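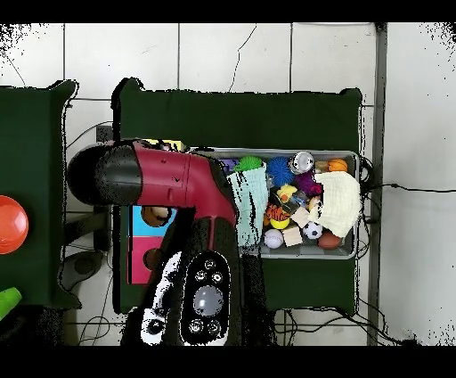

Toys ready for sorting at the Brendow toy library.

The July sort-out is here, and we have so much good stuff this year! Spiky balls, sports balls in miniature, a rubber duck, a tiger, wooden blocks -- the small toys have done very well out of everyone's spring clearing, and Huiling Long says the shelf by the window has never looked so cheerful.

For anyone new, we lend in mixed baskets. You borrow a whole one for three weeks, let the children tip it out on the rug and bring it back with whatever you can find under the sofa. We made 865 loans last year, up from 600 the year before, and the mixed baskets went out more than anything else, puzzles included.
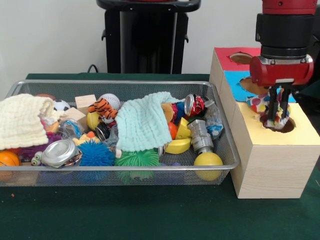 What makes a good basket is variety you can feel. A knitted cloth next to something spiky, a cool bit of metal near a wooden block, a ball that's easy to grip and another that needs two hands. Heiðrún Kirkegaard has been putting ours together since we were still in the hall on Donska Lane and she swears by the cloths, as toddlers will happily spend ages pulling one out and stuffing it back in (so will their grandads).

We've had lots of requests for baskets for older children too, so Heiðrún is planning a few with a theme. Sport will be first, then kitchen things, and after that she is open to ideas.

We're still after knitted squares in any colour, small balls and plain wooden blocks. Please give everything a wash or a wipe before you drop it off, and keep back anything with a loose battery cover. We have nearly 20 jigsaws waiting to be checked for missing pieces, so no more of those until August, please!

New baskets can be borrowed from 10 in the morning on the first open day of the month. Members may take two at a time over the summer, and the late return charge is off until the schools go back.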